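Teaching the Grip

Print | E-mail

Last updated: 20 Jul 2022

At Narkidport, Dilani Sarkar records examples for Otton, a learning system meant to handle plugs. She works a gripper by hand, and each pass is stored as one example. The set holds 214.

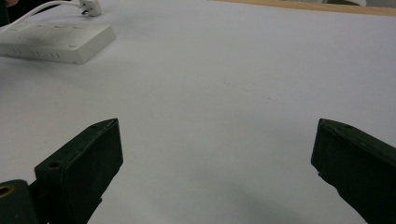 Fingers open, with the plug lying by the power strip.

Start positions vary from pass to pass. Kasun Begum labels the plug's state in each recording, in or out of the strip. White parts on a white table make the edges hard to mark.
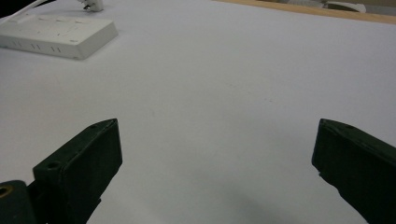
Checking the set

Tiina Hakala rejected 19 passes for late labels.

Related
Roy learns to sort
Cable work at Lultar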